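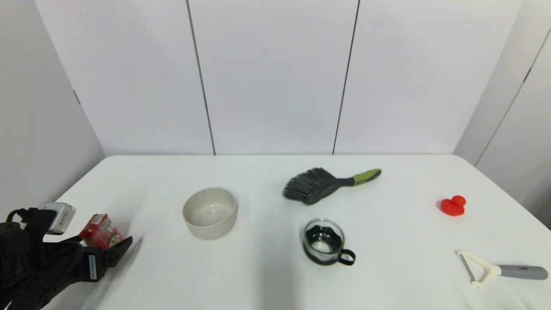 Hi all, Viorica Ristić here from Wirkus, the small gym behind Petkov Road. I'm looking for people to join a skipping trial in July, and I'd love it if you were a complete beginner!

I want to find out if ten minutes of rope a day does anything for balance in grown-ups who haven't skipped since school. You'd come in at 7am or 6pm (your pick), do a quick balance test, then go home with a rope and a chart. I need 30 of you, all over 18, with no knee or ankle trouble in the past year.
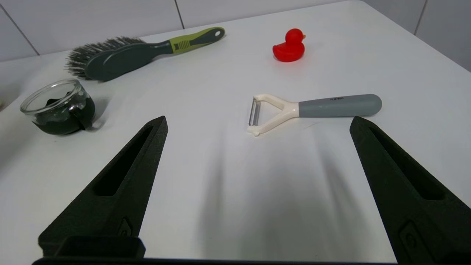

The balance test is standing on one leg with your eyes shut, and yes, it's harder than it sounds. We'll write your time down at the start and again at the end. You'll need a bit of floor at home that's clearer than the middle of that white tabletop, so move the coffee table, and please check the ceiling light too (I've broken one). Shoes are up to you, though I like a thin trainer.
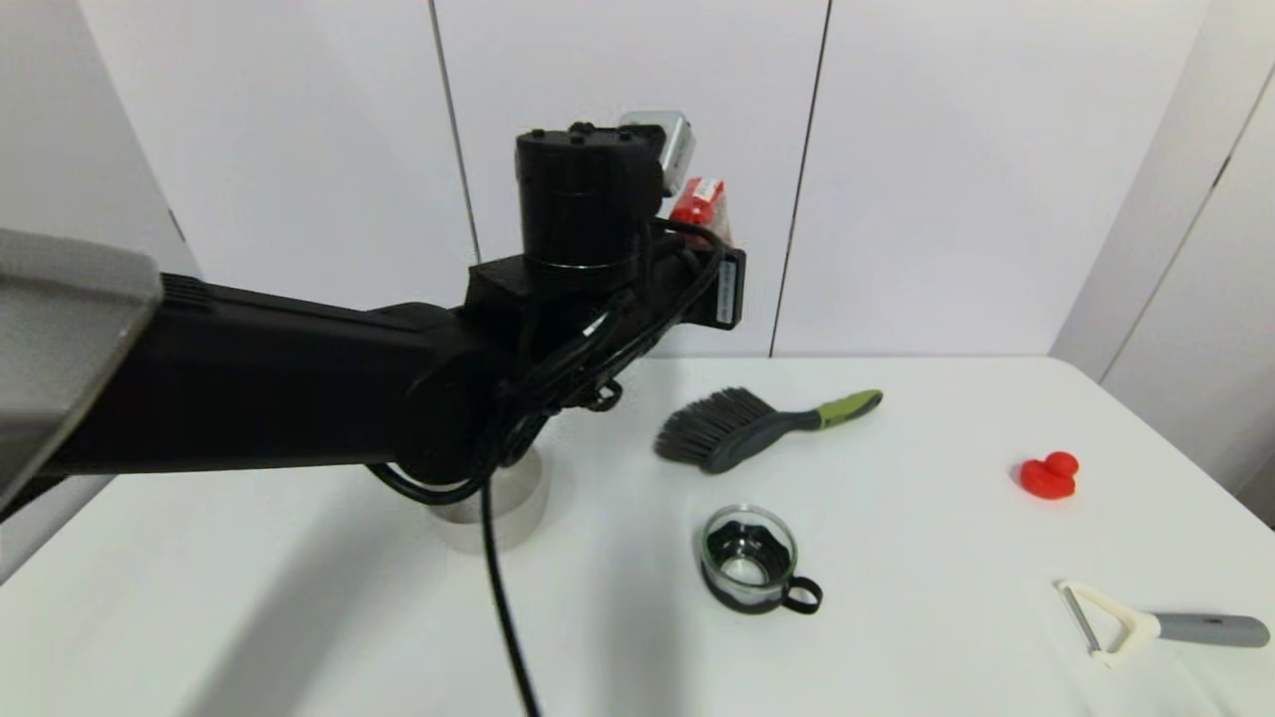

Everyone who finishes gets £60 and keeps the rope. Seidu Abubakari is running the evening slots and he's very patient with tripping, which we all do.

To sign up, ring the desk on extension 151 and ask for me or Seidu. Tell us your age, your preferred slot and any old injuries.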